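Unit 4 handout, April. Read before the Sunday lab; bring the sorting sheet from Unit 3.

## Containers, clearance and mixed loads

A tabletop clearing task has two stages: deciding what goes into the container, and deciding how it sits there. Unit 3 dealt with the first. The present notes deal with the second, using a single open basket and a small set of household goods.

### 4.1 Terms

**Load** - everything inside the container at the time of assessment.

**Residue** - everything still on the surface and outside the container, whether or not it is meant to be packed.

**Rim line** - the imaginary plane across the top edge of the container. An item that crosses it is *proud*. Proud items are allowed in an open basket but not in one that will be stacked.

**Soft item** - an item that changes shape under its own weight or under light hand pressure. Plush toys, cloths and half-filled bags qualify.

**Rigid item** - an item that keeps its outline. For this unit a filled drink bottle is treated as rigid, although its wall gives slightly.

### 4.2 Order of placement

The Trokard method, used in the first half of the course, places rigid items first and soft items second. Long rigid items are laid on the diagonal if they do not fit along a side. The soft item then takes up whatever space the diagonal leaves.

The Drollum method reverses this. A soft item goes down first as a bed, and rigid items are pressed into it. It protects fragile goods better but wastes depth, and the load tends to shift when the basket is carried by one end.

Kudo's lab notes recommend Trokard for any basket with a flat base. Drollum is kept for glass and ceramics. 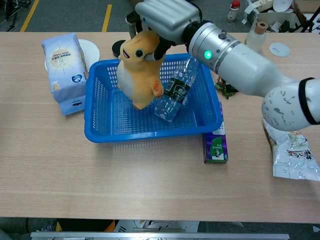 **Case 4-A: bottle and plush toy, perforated basket**

The bottle lies diagonally, rising toward the upper right rim. With a rigid item tilted in this way, the usable floor area is split into two unequal triangles. The toy has its feet near the basket floor and its lower body against the inside wall, so the wall carries part of the contact. Under Trokard this is an acceptable entry position for a soft item: feet low, back supported, head end still held.

The residue includes a pale blue paper package to the left of the basket, a round white plate partly behind it, and a small purple and green box. Note the box. It is wedged under the lower right corner of the basket, and a basket with an object under one corner cannot be assumed level. Record this as a *base fault* before recording anything about the load.

### 4.3 Recording

Use the Mridha sheet, one line per item. Enter class (soft or rigid), position (floor, wall, diagonal, proud) and status (load or residue). An item still being held is entered as load only if part of it is already inside the rim line.

Plates are entered as residue and left there. Tableware has its own container in Unit 5 - do not add it to a mixed load to save a trip.

### 4.4 Exercises

1. Complete a Mridha sheet for Case 4-A. Leave the position column blank for residue.
2. Sketch the basket from above and shade the larger free triangle.
3. Repeat the placement with your own basket using the Drollum method. Limit: 165 seconds.
4. State which of the two methods you would use if the paper package were added, and where it would stand.

Exercises 1 and 2 are marked out of 8. Submit the sketch in pencil.

Reading: Udimari course reader, section on open containers. Questions on marking to Hiyori Kudo.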